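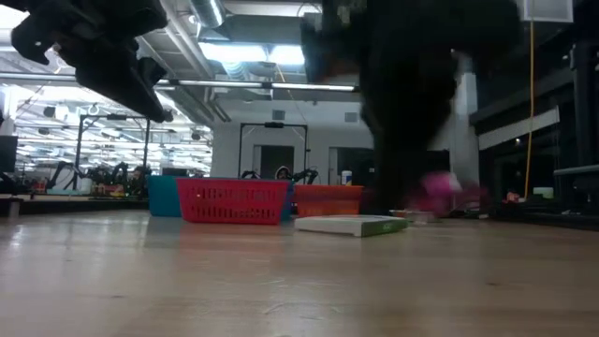 What does the Cillach kit do for a small shop? It takes a table of mixed goods and sorts them into baskets, one piece at a time, until you tell it to quit.

I'd practiced that line in the car all the way to Ebihara, and then Masanobu Fujimoto didn't ask me a thing. He pulled up a chair, put his thermos on his knee and watched the arms go at it.

"How much?" he said finally.

"740 a month," I said, "with the service plan." (The service plan was me. I'd been at it for 18 days and I still had to look up the reset code!)

He nodded like I'd told him the weather. Haruto Tsuji had warned me about this guy - he'd sat through the whole Avimine pitch last February, eaten the free lunch and gone home without a brochure. So I just shut up for once and let the thing work.
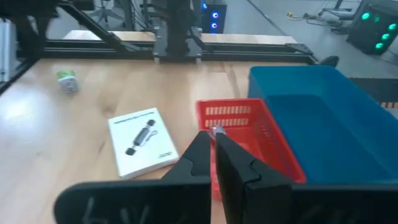
Can you run it without a programmer on staff? Most shops do, and a new item takes 46 minutes to teach if you follow the card.

Masanobu read the card. Both sides, slowly, and then he wanted to know who wrote it.

"I did," I said.

"You spelled basket wrong."

I grabbed it back and oh boy, I had - right there in step two, on every one of the 1,642 copies we'd printed. I figured I was cooked. But he was already unscrewing the thermos, and he poured some tea into the lid and held it out to me.

"Fix it," he said, "and bring me the contract."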